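As máquinas já sabem arrumar a casa?

Muita gente imagina um robô que faz tudo: lava a loiça, dobra as camisolas, põe a mesa e ainda apanha os brinquedos do chão. Nos filmes isso acontece há muito tempo. Nas casas verdadeiras, ainda não. Vamos ver o que as máquinas já conseguem fazer, o que fazem mais ou menos e o que continua a ser trabalho das pessoas.

O que já fazem bem

Em muitas casas há máquinas que trabalham quase sozinhas. A máquina de lavar roupa enche-se de água, roda o tambor, despeja a água e para. O aspirador redondo anda pela sala e desvia-se das pernas das cadeiras. Alguns até voltam à base para carregar a bateria.

Estas máquinas têm uma coisa em comum: cada uma faz um só trabalho, quase sempre da mesma maneira. A máquina de lavar não precisa de saber onde está a roupa, porque alguém a pôs lá dentro. O aspirador não levanta a meia que ficou debaixo da cama. Empurra-a, passa ao lado ou fica com ela presa na escova.

Nas fábricas é parecido. Na fábrica de bolachas Moreira, um braço mecânico pega em bolachas e coloca-as em caixas, 1.600 por hora. Consegue ser tão rápido porque as bolachas chegam num tapete, todas do mesmo tamanho e viradas para o mesmo lado. Se alguém despejasse um saco de bolachas partidas no tapete, o braço teria de parar.

O que ainda fazem devagar

O robô Tarnlow foi feito para ajudar na cozinha. Tem duas mãos com três dedos cada uma e uma câmara na cabeça. Sabe tirar um copo da máquina da loiça e pousá-lo na prateleira. Para arrumar 21 copos demora uma tarde inteira, e é preciso que os copos sejam todos de um modelo que ele já conhece.

Uma toalha é mais difícil do que um copo. O copo tem sempre a mesma forma. A toalha muda de forma cada vez que alguém lhe pega. O robô tem de procurar os cantos, e às vezes os cantos estão escondidos nas dobras. O Tarnlow acerta em algumas toalhas e deixa outras num monte.

Porque é que as nossas mãos são tão boas nisto?

Experimenta fechar os olhos e tirar uma moeda de dentro do bolso. Os teus dedos sentem se é uma moeda, uma chave ou um lenço. Também sabem quanta força devem fazer. Se a moeda começar a escorregar, apertas um pouco mais, sem pensar nisso.

Um robô precisa de sensores para sentir o toque e de um programa que decida o que fazer com essa informação. Muitos robôs têm câmaras muito boas e dedos que sentem pouco. Veem a moeda, mas não percebem que ela está a fugir.

O problema dos palitos

Apanhar palitos espalhados e voltar a metê-los no frasco parece uma tarefa fácil. Para uma máquina, é das mais complicadas. Os palitos são finos, ficam cruzados uns por cima dos outros e apontam para todos os lados. Quando se puxa um, os vizinhos mexem-se, e o monte já não é igual ao que a câmara viu um segundo antes.

As pessoas resolvem isto com as duas mãos. Uma segura o frasco inclinado e a outra apanha um molhinho de palitos com as pontas dos dedos. Para uma máquina aprender um trabalho destes, é preciso registar como as mãos se mexem. As marcas quadradas a preto e branco, presas aos pulsos e às costas das mãos, servem para um computador saber onde está cada mão e para que lado está virada.

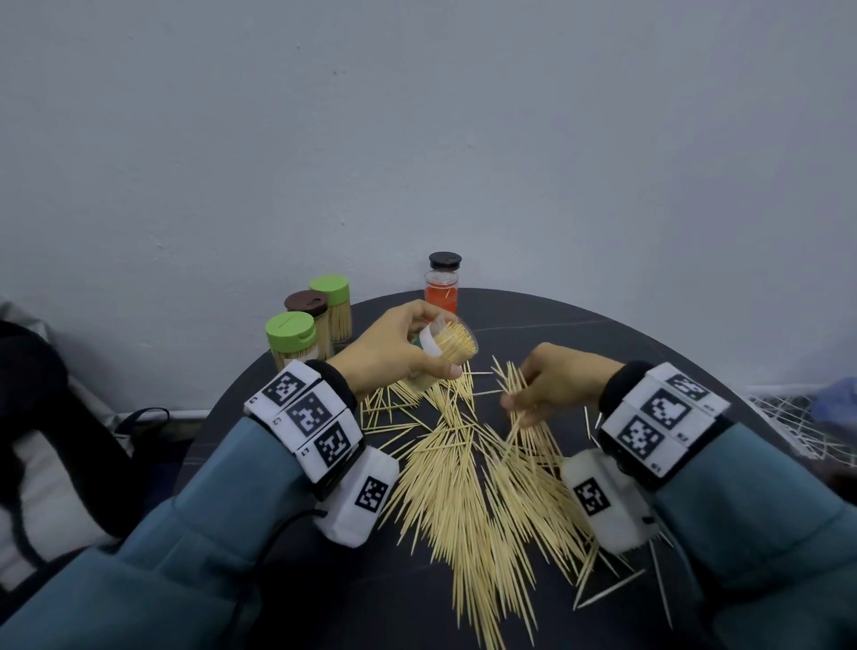
Como é que um robô aprende?

No laboratório Onach, os robôs aprendem com exemplos. Uma pessoa faz a tarefa muitas vezes e o computador guarda os movimentos. Para ensinar uma tarefa pequena, como fechar uma tampa, o laboratório usa mais de 300 repetições. Depois o robô tenta, falha, e os programadores corrigem o que for preciso.

Então, já podemos deixar de arrumar o quarto?

Ainda não. Um quarto tem lápis, peúgas, livros, peças de jogos e coisas que mudam de sítio todos os dias. A empresa Morkia está a testar um robô que apanha brinquedos do chão. Por agora reconhece 4 tipos: bolas, cubos, carrinhos e peluches. O resto fica onde estava, à espera de alguém com duas mãos.

Palavras para guardar

Sensor: peça que mede alguma coisa, como a luz, o calor ou a força de um aperto.

Programa: conjunto de instruções que um computador segue.

Tarefa: um trabalho com princípio e fim, como pôr a mesa.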